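How to look after a pair of black leather shoes

Posted Friday, November 26, 2021 in Clothes and Mending

My uncle owned one good pair of shoes, which he wore to weddings, funerals and the bank. They outlived two of the marriages. I own several pairs of middling shoes and for years I treated them the way most people treat the gutters, meaning I looked up once in a while and hoped.

Then I took a pair to Krajewska, the heel bar on the corner of Trenville Road, and Wanda Jabłońska turned them over on the counter and asked whether I'd been gardening in them. I had been to an office in them. She charged me for new heels and gave me the lecture free. Most of what follows is that lecture, with the swearing taken out and my own mistakes put in.

It applies to plain, smooth black leather. Suede is a different animal, quite often literally, and patent leather wants a damp cloth and to be left alone.

What you need

A horsehair brush for taking dirt off.
A second horsehair brush for shining, kept away from the first.
An old cotton T-shirt, cut up. One you like less than you did.
A small tin of black wax polish.
A jar of black or neutral shoe cream.
A pair of shoe trees, cedar if you can run to it.
Newspaper, for the floor and for reading while things dry.

You can buy all this in a presentation box with a little drawer. The box costs more than the contents and the drawer sticks. I use a Mutton brush that came from a market stall and a biscuit tin.

Step 1. Take the laces out

Everybody skips this and then wonders why the tongue is grey. Pull the laces right out, and if they're fraying, bin them. New laces are the cheapest improvement you can make to an old shoe, and people will ask if you've bought a new pair. Say yes.

Put the trees in now too. They push the creases open so you can get at what's living in them.

Step 2. Brush off the dirt

Use the first brush, dry, and be fairly brisk. Go round the welt, which is the strip where the upper meets the sole, and where all the grit goes to retire. If you polish over grit you have made sandpaper and applied it to your own shoes with care and attention.

White tide marks from winter salt come off with a cloth dipped in equal parts water and white vinegar, wrung out hard. Wipe the whole shoe, so that it dries evenly, and leave it overnight. The kitchen will smell of chips for an hour.

Step 3. Let them dry properly

Wet shoes go on their sides, on newspaper, in a room you'd be happy to sit in yourself. They don't go on the radiator. They don't go near the radiator. They don't go in the airing cupboard with a towel round them like a poorly hedgehog, which is what I did in September with a pair of Jarnis derbies that have never spoken to me since. The leather went stiff across the toes and cracked in the first week back at work.

If they are soaked through, stuff them with newspaper, change it after a couple of hours, and only put the trees in when they've got down to merely damp.

Step 4. Cream first, thinly

Cream feeds the leather and puts some colour back. Wax sits on top and shines. People who use only wax end up with shoes that look splendid until they bend.

Wrap a bit of T-shirt round two fingers, take up a blob of cream the size of a pea, and work it in with small circles. One pea per shoe. I used to use a grape and spent the evening taking it off again. Do the tongue and the heel, and do the edge of the sole if it's looking pale. Leave them for ten minutes, then brush.

Test any new cream somewhere out of sight first. The inside of the tongue is good. Black is supposed to be black, but I have a jar that is privately navy.

Step 5. Wax, and wait, and brush

Put on a thin coat of wax with a clean bit of cloth. Thin means you should wonder if you've done anything. Leave it until it goes dull, then use the second brush in long, light strokes across the toe. The shine comes from the speed of the brush, so don't lean on it.

If you want a mirror on the toecap, add a drop of water and a dab of wax, and go round and round with a tight cloth, and then do it again, and then cancel your plans. Aurélien Roussel, who taught the evening class I went to at the library, could do one in twenty minutes while talking about football. Mine took the whole of a Sunday and came off on a kerb. Keep it to the toe and the back of the heel. Thick wax on the part that bends will crack and flake like old paint.

Step 6. Put them somewhere sensible

Shoes want air. They also want not to be at the bottom of a wardrobe under a tennis racket. A rack by the door does the job, and so does a plain stand, provided each pair has room to itself and isn't leaning on its neighbour. Keep them out of direct sun, which will fade even black leather to a sort of apologetic brown. Boxes are fine for long storage if you put the shoes in cloth bags and take out those little sachets after a year.
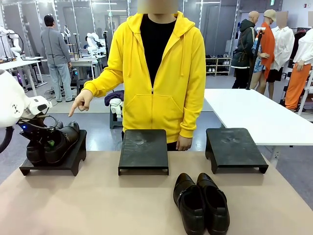

Step 7. Give them a day off

Feet are damp, and leather takes it all in without complaint until it rots. Wear a pair one day and rest it the next with the trees in. This means owning two pairs, and I'm aware of how that sounds coming from a man who has just told you to buy cheap laces. But two pairs worn in turn will last a good deal longer than two pairs worn one after the other.

How often should you do all this?

Brush them whenever you take them off. It takes less time than finding your slippers. Cream once a month if you wear them most days, and wax when they look as if they need it, or when your mother is coming.

Every so often, look underneath. Once the heel has worn down into the layer above the rubber, get it seen to that week. A new rubber heel is a small job. A rebuilt heel is a bigger one, and Wanda will tell you so in front of the queue.

Things I've tried so you needn't

Banana skin. It does bring up a slight shine. It also brings wasps.

Olive oil. Makes the leather dark and blotchy, and then makes it smell like an old salad.

Furniture spray. Lovely for a moment, then slippery, then sticky, and the dust can't get enough of it.

The instant shine sponge. Perfectly all right in a lift on the way to an interview. Use it every day and it builds up into a coating you'll need to strip off, with more patience than I possess.

Hairdryer. See radiator.

What it costs

My biscuit tin has come to more than 600 zlotys' worth of bits over the years, according to Wanda, who does her sums in the money she grew up with and won't tell me the rate. Most of that was brushes I bought because I'd lost brushes. Start with the two brushes, the cream and a T-shirt, and add the wax when you've finished the cream.

Next time I'll have a go at scuffs, including the deep one on the left toe that I've been covering with felt pen.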